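O preço da demonstração

A Zemeo passou a oferecer, em agosto, o kit Stundik: 2 garras de mão com marcadores impressos, destinadas a registrar tarefas comuns para o treino de robôs. Abrir uma porta figura entre elas.
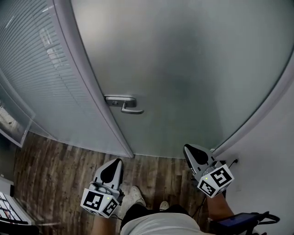 Foto: Skilari/Divulgação

O mérito da proposta é evidente – dispensa-se o robô na fase de coleta. Causa reserva, contudo, o contrato, que exige mais de 600 demonstrações por tarefa e fixa a licença em 30 meses, sem prever a devolução dos dados ao cliente.
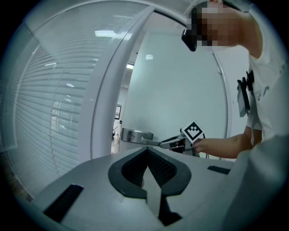

Para Arsenault, a objeção é exagerada, pois o prazo pode ser negociado e os dados brutos pouco valem sem o programa que os processa. O argumento não convence. Quem cede horas de trabalho deve conservar cópia do que produziu, e a cláusula 34 precisa ser revista antes de qualquer adesão institucional.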